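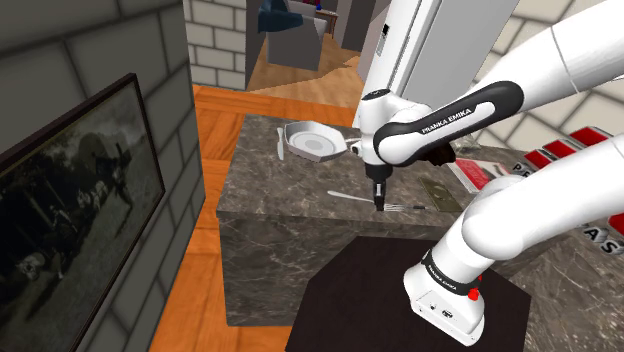 Page 2 of 3

Thread: Interior brick shedding sand onto counters — seal or repoint?

vlasta_h
Posts: 1,974
Repoint first. A sealer holds the surface of the joint together and does nothing for the mortar behind it. Scratch a joint with a key. If it comes out as powder deeper than the key tip, the binder is gone and no coating will bring it back.

tnedeljkovic
Disagree for interior work. There is no rain and no frost on that face. I brushed two coats of Zeltico masonry consolidant onto a kitchen wall in June and the dusting stopped. Repointing the same wall would have meant a week of grinding with plastic sheeting over everything.

vlasta_h
And what is on the other side of that wall?

tnedeljkovic
A hallway.

vlasta_h
Then you had a dry wall. The original poster has an exterior wall with a gutter above it. If moisture is moving through to the inside, salts will crystallize behind the treated layer and push it off. I have seen faces come away in flakes the size of a coin.

Gorazd Ivanov
Consolidant and film sealer are being used here as if they were the same product. A silicate consolidant stays vapor-open. An acrylic does not. Read the data sheet before either one goes on the wall. 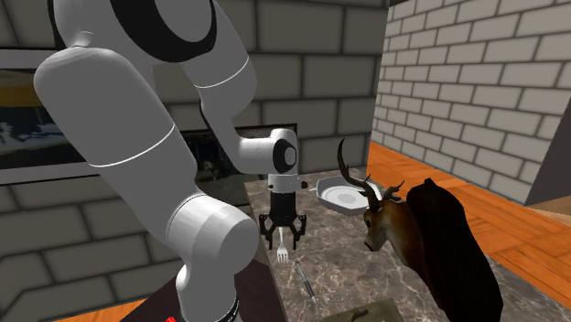

Gorazd Ivanov
Mortar choice matters more than the coating. Old soft brick wants a lime mortar, weaker than the brick, so that movement goes into the joint. A hard cement mix will do the reverse and crack the brick. Where there are brick walls and a marble countertop in one room, as above, I would also deal with the stone before any joint is raked. Quartz sand is harder than marble and will scratch a polished top if it is wiped dry. Vacuum it, then wipe with a wet cloth. And keep any acid brick cleaner out of the room entirely, it etches marble on contact.

raneck_lime
Seconding the acid warning. I had one splash from a diluted cleaner and it left a dull spot. Went over it with 400 grit wet and then polishing powder. It is still visible in low light.

arben.g
Original poster here. Key test done Friday at four places. Upper joints are sound. The lower ones powder out to more than an inch. Gutter is leaking at the seam, confirmed with a hose.

vlasta_h
Fix the gutter and wait. Let the wall dry through a heating season, rake the bad joints to at least twice their width, or back to sound mortar, and pack with lime in layers. Leave the upper joints alone.

tnedeljkovic
For that wall, agreed. I would still consolidate the upper part.

vlasta_h
Sound joints do not need it.

arben.g
Gutter first, then. Does the lime have to be putty, or is the bagged hydraulic stuff from Stoyanova acceptable? They only stock the 3.5 grade.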